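Notes from the Equipment Corner: Should We Buy the Second Hand?

Every January I get to play with the budget spreadsheet, and every January somebody asks me if we really need two of everything.

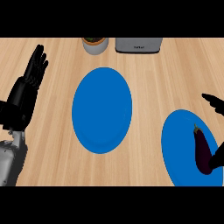 So this year the question is hands. Our quote from Zander came back with two options, one arm with a humanoid hand now and a second to follow, or the pair together (with a small discount that I'd still like to see get bigger!). Tassanee Jaidee has been running the plate-to-plate jobs in simulation for us, eggplant and all, and she's firmly on the side of the pair. Her log shows 212 runs so far, and she says the one-handed versions kept pushing us into awkward reaches across the table.

I went in thinking we'd save money and start with one. Then I priced it properly. Two separate deliveries means two installs, two rounds of calibration, and a stretch of around 5 weeks when the bench is out of use, and that's before anybody mentions spare fingers. Spare fingers! They get their own line this year, along with cables, which I forgot last time and heard about for months.

Chanida Thepsuriya is checking whether the bench at Stastport can take the weight of both arms or if we need a new frame from Pons. If it's a new frame, I'll probably push the camera upgrade to next year and leave the rest alone.

The Plultport group has asked to share the setup, so if you're over there and want bench time, please send me your hours before I lock the numbers. A guess is fine, and I can move things a little until the order goes in.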